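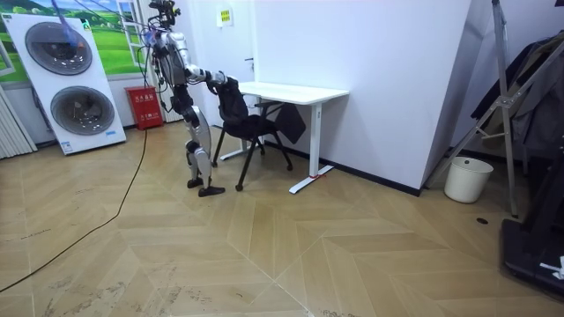 How do I tell what's real at a robot open day?

My brother-in-law runs the facilities side of a mid-size office building and has been asked whether they should put money into a pilot with Iketti. They want to sell him a humanoid that straightens up meeting rooms after hours: chairs pushed in, tables clear, that kind of thing. He has been invited to their open day and he's taking me because I used to do maintenance on packaging lines and he thinks that makes me hard to fool.

I have seen a lot of machines do one thing very well for visitors and then sulk for a year in the plant. The invitation says the robot "handles everyday furniture" and the brochure gives a figure of 910 chairs moved in testing, with no word on how many tries that took. The visit is 40 minutes with coffee at the end. I don't want to be rude to anybody, but I'd like to come home knowing something. What should we ask, and what should we look at while they're talking?

Thanks in advance.

Walt in Receiving

Posted Wednesday, July 29, 2020

Crisanto Cruzado

I went to one of these days for my employer this spring and I've been to four others over the years, so take this as the grumbling of a man who has eaten a lot of free cookies.

Ask who is driving. Ask it flat out, before the demo starts, and ask again after. There are three things it could be: a person with controls moving the arms, a program playing back the same motion every time, or the robot deciding for itself from what it sees. Salespeople slide between these without telling you. At my visit the word "autonomous" was on the first slide, and it took two of us about ten minutes to get an engineer to say that a colleague in the next room was doing the hands.

Then ask them to spoil the setup. Turn the chair a quarter turn. Put it two feet to the left. Hang a coat on it. If they say the schedule doesn't allow it, write that down.

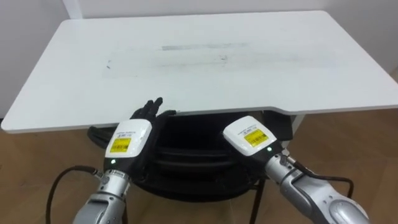 Speed is the other thing people forget, and you should time it yourself on your own watch because promotional videos are often sped up. Start when the robot starts, stop when the job is done, and include the part where it stands there thinking. While you wait, look at what kind of room they've picked. A white table with nothing on it but some gray smudges and a black chair partly tucked under it is about as easy as an office gets. Your brother-in-law's meeting rooms have laptop chargers, half a sandwich and a whiteboard on wheels. Ask to see the robot cope with some of that, or at least with a chair jammed up against another chair.

Look at the cables too. If there's a line going up from the robot, ask what it's for and what happens when it's taken off. Could be power, could be data, could be there to catch it. All fair in a lab, but he'd be buying it for a building.

Last, money. The pilot I was quoted was 2,000 a month, and the support person was extra. It came to more than our night cleaner, who also does the windows.

Espiritu

They are fine. We had one in for a week and it was very impressive, everybody took videos. Just go and enjoy it, no need to interrogate people.

Urkus

I'd add one narrow point, on chairs specifically, having written test sheets for furniture for longer than I care to say.

"Moved a chair" can mean almost anything. Ask what counts as a pass. Does the chair have to end up square to the table? How far off is allowed? Is it a pass if a person nudged it at the end? We once tested a cart mover that was sold to us on 182 clean runs, and when we got the sheet, a run was "clean" if the cart finished anywhere in the bay. By our own rule it was roughly a third of that.

Ask what the chair rolls on as well. Casters on a hard floor take very little push and will forgive a clumsy grip. Carpet is another job altogether. So are the stacking chairs with four plain feet that most meeting rooms have, which drag and catch and tip. If Iketti only shows you one on wheels, ask for one without.

And get the floor on record. Scuffs tell you the place gets used, but they don't tell you by what — could be the robot, could be people's shoes.

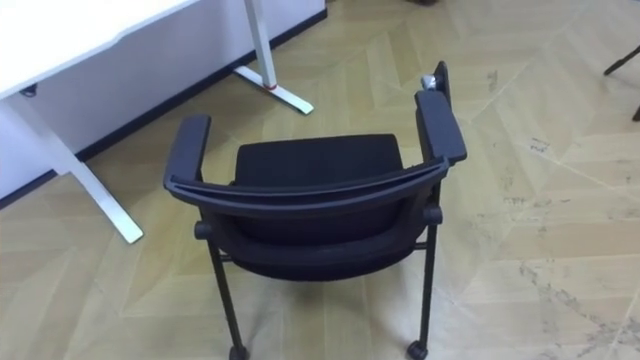
Zultholm wrote underneath that all of this assumes the vendor will answer, and that in his experience they won't on the day itself. He suggests emailing the questions a week ahead and asking for the raw test log, failures included, before agreeing to any visit. A firm that has a log will send it, he says, or will at least tell you why it can't. He also wanted to know whether the building has carpet.

Walt in Receiving

It has carpet. Carpet tile, in every meeting room, and the chairs are the stacking kind.

I've sent Iketti the list, minus the part about the cookies. No reply so far. We're still going.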